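What I'm Spending on the Table Project (and What I'm Not)

A few of you wrote to ask how the robot plan is coming along, and whether I've bought anything yet. The short answer is no. The long answer is the rest of this post, so get yourself a coffee.

If you're new, I'm trying to put together a small tabletop arm setup that can clear and reset a table of drinkware. It's a home project. Usa Thongsuk and I started talking about it over the summer, and by the time we'd finished dinner we had a shopping list that would have bought a decent used car. So we've spent September cutting it down, and I have to say I've enjoyed this part more than I thought I would (I do love a spreadsheet).

The arm

This is where most of the money goes, of course. I went back and forth between the Sirkard and the Tapsell for weeks. The Sirkard is $900 with its gripper included, and the Tapsell is $800 without one, and by the time you add a gripper and the cable that for some reason comes separately, you've sailed right past the other one. Elias Chamoun has had a Tapsell on his bench since spring and loves it dearly, but he mostly picks up wooden blocks. I asked him if he'd trust it with his mother's glasses and there was a long pause on the phone.

So it's the Sirkard, most likely. I'd like to see one running before I pay for it, and Elias thinks he can get me in to see one at a shop near him.

The job itself

Before ordering anything I wanted to be sure what I was asking the arm to do, and I'd recommend this to anyone, even if it feels silly to sit at a table studying your own tumblers. A catalog will tell you how much weight an arm can lift. It won't tell you much about clear glass on a shiny glass top, with the sun coming in and a gold drying rack whose arms curve out over the place you'd like the elbow to go.

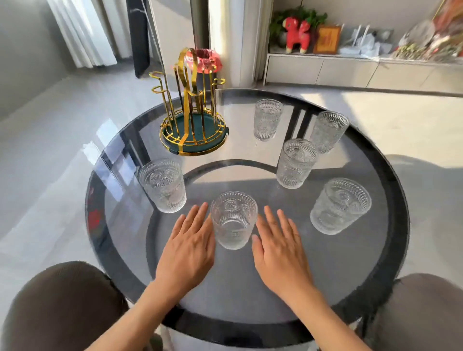

What goes on the list

Going through it by hand changed the budget quite a bit. My notes, for anyone planning something similar:

Soft fingertips for the gripper. The ribs and medallions on these tumblers feel lovely in the hand, but I don't want hard plastic closing on them. I've set aside money for two sets, and I expect to ruin the first.

A better depth camera. I had a cheap one penciled in and crossed it out. See-through glasses on a see-through table are a hard thing to ask of a bargain sensor. The Ekari is the one I'm leaning toward, though I'm still reading up on how it does with reflections.

A window shade. Cheap, boring, and it may well do more good than the camera!

A clamp mount. I was going to bolt the arm down, and then I remembered what the table is made of. A separate stand beside it looks like the way to go, and Hitance makes one with 4 feet that should sit level on tile.

Spare glasses. Plenty of them.

The total

My ceiling was $1000 for the arm and everything that bolts to it, with the camera on a separate line, and I'm still under it if the stand doesn't go up in price. Usa thinks I should leave more room for shipping. She's usually right about shipping, so I'll go back over those numbers this weekend before I place the order.

If any of you have used the Ekari on glassware, please leave a comment. I'd especially like to hear how you lit the room.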